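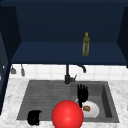
4. Fitting the Skekel walker tray

The tray fits Starnico folding walkers with a frame width of up to 695 mm between the hand grips. Measure the frame before opening the bracket pack, as opened packs cannot be returned.

4.1 Fitting the brackets

1. Open the walker fully and check that both side locks have clicked into place.
2. Put the walker on a level floor and apply the brakes, if fitted.
3. Wipe the upper side tubes with a dry cloth. Do not use polish or oil.
4. Place one bracket on each side tube, with the open hook facing up.
5. Set both brackets 194 mm below the top of the hand grips.
6. Tighten each bracket screw by hand, then give it one half turn with the hex key supplied.

Note: Walkers made before July have a thinner side tube. Use the grey rubber sleeves under the brackets on these models.

4.2 Attaching the tray

1. Hold the tray with the raised lip towards the user.
2. Lower the rear bar into both hooks until it sits flat.
3. Swing the front legs down onto the cross tube and close the two clips.
4. Press lightly on each corner. If the tray rocks, loosen the brackets and go back to step 5 of section 4.1.

Caution: The maximum load is 3 kg, spread evenly. Do not lean on the tray or use it as a support when standing up.

Caution: Hot drinks must be carried in a lidded cup – the lip will not hold back a spill.

4.3 Removing the tray

Open both clips, lift the front edge and slide the bar out of the hooks. Always remove the tray before folding the walker. The brackets may stay on the frame.

Check the bracket screws once a month. Replacement clips are sold in pairs under part number 3000.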